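Flumine Dishwasher-Safe Glaze – Frequently Asked Questions

Last revised Jun 15, 2019

What does the "Flumine" mark on the base mean?
The piece was glazed and fired at our Galico plant and is rated for household dishwashers. Pieces without the mark should be washed by hand.

How many cycles is the glaze tested for?
Each glaze batch is run through 954 cycles at the normal setting. Results are kept on file by batch number.

Can I put a bowl in the microwave?
Yes, for up to 3 minutes at a time. Pieces with a metallic rim are excluded.

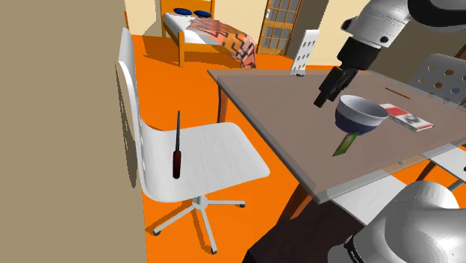
Why is the inside of my bowl showing gray lines?
Gray lines are metal left behind by cutlery. They sit on top of the glaze and come off with a mild oxalic acid cleaner. Rinse well before use.

What is crazing?
A network of fine cracks in the glaze, caused by a mismatch in shrinkage between glaze and clay body. Stop using a crazed piece for food and send us the batch number.

Which sizes are in stock?
The Stollent line comes in 25 cm and 27 cm. The smaller size was dropped in January.

Can I order a replacement for one piece of a set?
Yes, if the color is still in production. Shades vary slightly between batches – ask for a matching batch if this matters.

Who handles glaze claims?
Mackenzie Beaudoin, Product Support. Include the batch number and the date of purchase.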